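Skodum Remote Teaching: Frequently Asked Questions

Getting started

What is remote teaching?
You move the robot arm yourself, from your own desk, and the system records what you do. Each recording is called a demonstration. Later on, a model is trained from the demonstrations so the arm can try the task without anyone driving it. Everything on this page covers the recording part only. Training has its own page.

Do I need a real robot?
No. Remote teaching starts in the simulated cell, and many users never leave it. The Plulberg cell is loaded by default when you open a new account. It has one arm on a green pedestal, a rack, and a set of stations on a perforated board.

Do I need to know how to program?
No. You need a hand controller or a mouse, a current browser, and a steady connection. The Helitz hand controller works best. A mouse works too, but turning the wrist with one is slow, and most people give up on it after the first session.

What do the labels on the board mean?
They are station names. Task cards use them in place of directions such as "left" or "the far tray," which change as soon as you switch cameras. If the card says to start at RG, look for the RG label, no matter which way up it is on your screen.

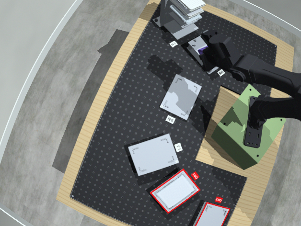
Some stations have more than one possible label, depending on which layout you were given. Always go by the label in your own session. If the card names a station that isn't in your layout, close the session and pick another card. Don't guess at the closest match.

How many demonstrations do I have to record?
A standard task needs 30 accepted demonstrations from each person. A full task set is 570 demonstrations, collected from everyone assigned to it. You can see the running total on your task page.

Driving the arm

How do I take control?
Hold down the side trigger on the controller. The arm follows your hand only while the trigger is held. Let go and it stops where it is. You can then move your hand back to a comfortable spot, press again, and carry on. We call this clutching, and you will do it often on long reaches.

The arm moved the wrong way. Is it broken?
Probably not. By default the arm moves relative to the camera you have selected. If you change cameras halfway through a move, the directions change with it. Let go of the trigger before you switch. If you would like the directions to stay fixed, choose "Table" under Motion Settings.

Which camera should I use?
Use the overhead camera to find the station and line up over it. Then go to a lower camera to judge height.

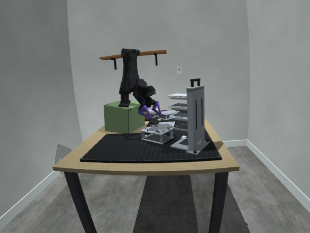
Height is the thing new users get wrong most often. From overhead, a gripper that is well above a part can look as if it is already there, and people close it too soon. The lower camera takes care of most of that. From the short end of the table you can see the purple fingers from the side and tell how far their tips are from the nearest fixture. You can also see the trays in the rack as separate levels with gaps between them, which makes it the better view for any task that uses the rack. Go back to overhead before a long sideways move.

Can I pause?
Yes. Press Pause, or just let go of the trigger. A pause of up to 100 seconds is trimmed out of the recording. After that the session closes and the demonstration is dropped.

Should I go fast?
No. Go at a speed you can keep up without jerking. A slow, smooth demonstration is more useful to us than a quick one with three corrections in it. Short stops before closing the gripper are fine.

What if I make a mistake?
It depends on the mistake. If you missed the part and can simply try again, try again and finish the task. A recovery is worth having. If you dropped the part off the board, or ran the arm into the rack, press Discard and start over. Discards don't count against you.

Layouts and updates

Why do the stations move between sessions?
Trays can be turned or shifted a little from one session to the next. This is on purpose. If every demonstration had the same layout, the model would only learn that one layout. Look over the board before you press Record, even if you have done the same card many times.
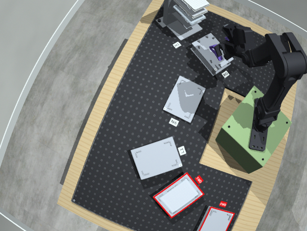
Plulberg, July 6, 2024

The following answers were added with this update.

Was anything changed in the task cards?
Yes. Cards now list the station labels in the order you will need them, and the start position is at the top of the card. Old cards still open, but they can't be used for new recordings.

Will my earlier demonstrations still count?
Yes. Anything accepted before the update stays accepted. Demonstrations that were waiting for review are being checked under the old rules.

Is the Šimko viewer still supported?
For playback, yes. You can't record with it any more. Use the browser page for that.

What connection speed do I need?
Speed matters less than delay. If the delay shown in the corner goes over 700 milliseconds, recording is turned off until it drops. Use a wired connection if you have one - wireless is fine for playback but tends to stutter while you are driving.

Review and problems

How is a demonstration reviewed?
An automatic check runs first. It looks for missing video, long gaps in the controller signal, and contact with the rack or the pedestal. After that a reviewer watches the recording and marks it accepted or returned.

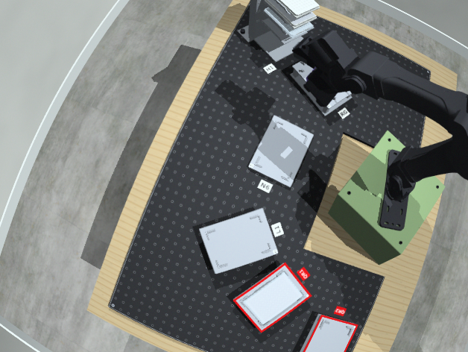
A returned demonstration comes with a short reason, such as "closed early" or "wrong station." You can't edit the recording, so record a new one from the same card. If you think the reviewer got it wrong, use the Second Look button once and leave a note saying what you want checked.

The gripper closed but the part didn't come with it. What should I do?
Open the gripper, raise the arm, and line up again from the lower camera. Don't push down on the part to get a better hold. If it happens every time on the same card, report the card.

Shadows make it hard to see the part. Can I turn them off?
Not while recording. The same images you see are saved for training, so they need to stay as they are. You can make your own screen brighter, or change cameras.

My controller disconnected in the middle of a task. Did I lose the recording?
Yes, that one is gone. Earlier recordings from the session are safe. Reconnect, wait for the green light on the controller page, and press New Demonstration.

How do I report a problem?
Use the Report link on the session page before you close it. The session number is filled in for you. Say which card you were on and which station you were working at.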